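Kitchen and Worktop Inspection Checklist
Site: Skolau, shared kitchen
Date: 18/11/2018
Checked by: Zubaida Swati
Copy to: Jitendra Malhotra, Ashok Yadav

Mark each item OK, Action or N/A. Write a comment for anything marked Action.

Section A: Worktop and table

A1. Surface clean and free of cracks: OK
A2. Nothing hanging over the edge: OK
A3. Toaster oven away from plastic items: Action
Comment: The toaster oven shares the table with the colander, the bowl and the sauce bottle. It should be unplugged at the wall when the table is in use for anything else. Gap to the nearest plastic to be 17 cm or more when it is on. 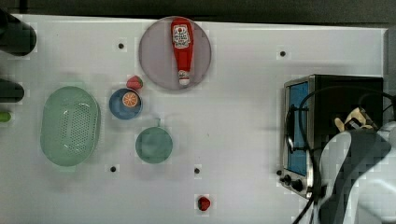 A4. Lead and plug undamaged: OK
Comment: PAT label due again in March. Ashok to book with Bansal, same as last year.
A5. Cloths and paper kept off the top of the oven: OK

Section B: Food and crockery

B1. Cut fruit covered or put away: Action
Comment: Orange slice left in the blue bowl. Cut fruit goes in the fridge with a lid on.
B2. Whole fruit kept in a bowl: Action
Comment: Strawberries straight on the table. Sneha Dubey has been told.
B3. Plates free of chips: OK
B4. Pan handles turned in from the edge: OK
B5. Sauce bottles closed and stored upright: Action
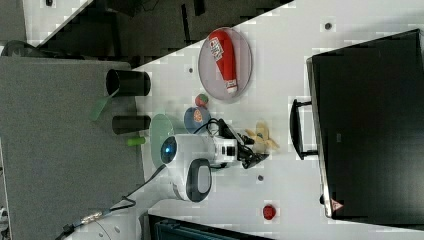 Comment on B5: This was raised at the last check and is still open. The rule in the Plernlow handbook is that sauces stand on the shelf, cap on, label to the front. The red bottle was lying on its side across a plate, so the plate can't be used until it is moved. Same point for the two black cups, also on their sides. Cups go back in the cupboard after use.

B6. Use-by dates checked: OK
Comment: 11 items checked in the fridge, 8 on the shelf. One jar thrown out.

Section C: Floor and exits

C1. Floor dry: OK
C2. Door opens fully: OK
C3. Fire blanket on its hook: OK
C4. First aid box complete: Action
Comment: Blue plasters low. Sneha Chauhan to order from Illonska with the hand soap.

Actions outstanding: A3, B1, B2, B5, C4. To be closed in 8 days. B5 goes to Jitendra if it comes up a third time.

Signed: Z. Swati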